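Slide 7: Grasp centring in Heltilum

Keep this to 2 minutes. Control loop was on slide 6, don't repeat it.

The planner outputs a wrist pose and an opening width. It does not output a contact point. Centring is left to the wrist camera node, which runs at 29 Hz and corrects sideways error before the close command is sent.

Curved objects are the hard case. The mask centroid can fall outside the part of the object between the fingers, so we crop the mask to the finger region first, then fit the axis.

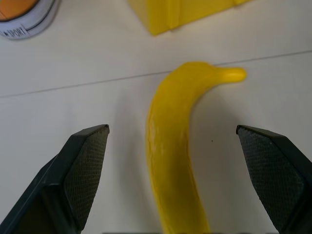 Wrist view, toy banana, fingers open. Object lies nearer the left finger.

Point out the offset. Closing from a pose like this means one pad touches first and pushes the object. The Alexiou filter holds the close command until the offset is under 2 mm.

Second point: background. The yellow block behind is close in colour to the target. Colour threshold alone merged such pairs in the Cladberg tests; adding the depth edge brought correct masks to some 93 per cent.

If asked about latency: see backup slide, Tondis driver timings.

Next slide: failure cases, starting with lost masks.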